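Right, Paiva thread. I've had the Lolteck hand unit for most of September now and I keep boring people at dinner with it, so you lot can have it instead.

What you get: the handheld gripper, a charger, a soft case and a login for Paiva, which is the software side. You do the job by hand with the gripper, it records, and Paiva turns your goes into something a robot arm can learn from. No arm needed on your end! I don't own one!

Set-up took me 19 minutes, and a good chunk of that was finding my glasses. The quick-start card is lovely. The full manual is a PDF and it is not lovely.

I've been doing doors. Cupboards, cabinets, anything with a handle. Doors are brilliant because everyone thinks they're easy – then you try one with a gripper and find out how much your wrist normally does for you.
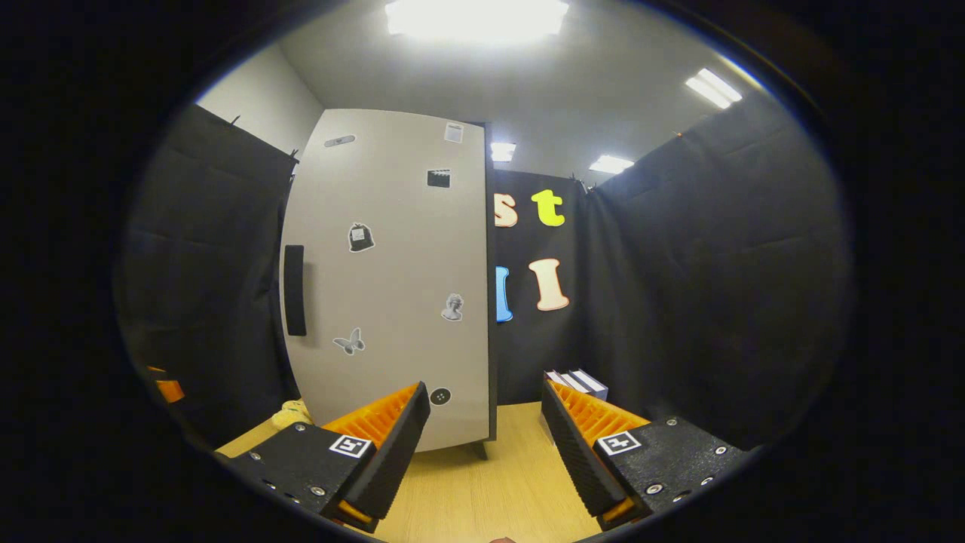

Fereshteh Golestani replied to ask if it copes with long bar handles, as she tried the Gravis one and it kept slipping off halfway through the pull.

Fereshteh – yes, so far! Come at it square, close slowly, and let your elbow do the pulling. I was dragging with my wrist for the first week and half my goes got rejected.

Speaking of which, the tally. 3122 goes uploaded, of which Paiva kept almost 800. Sounds grim, but most of the bad ones are from that first week and it does tell you why each one failed.

Moans: it gets heavy after an hour, and uploads crawl in the evening. I start mine at 7am now with the first cup of tea.

Hire is 750 a month through the Turnumton shop, deposit on top. Not pocket money. I've still signed up for October and I'm doing drawers next – send me your most annoying drawer.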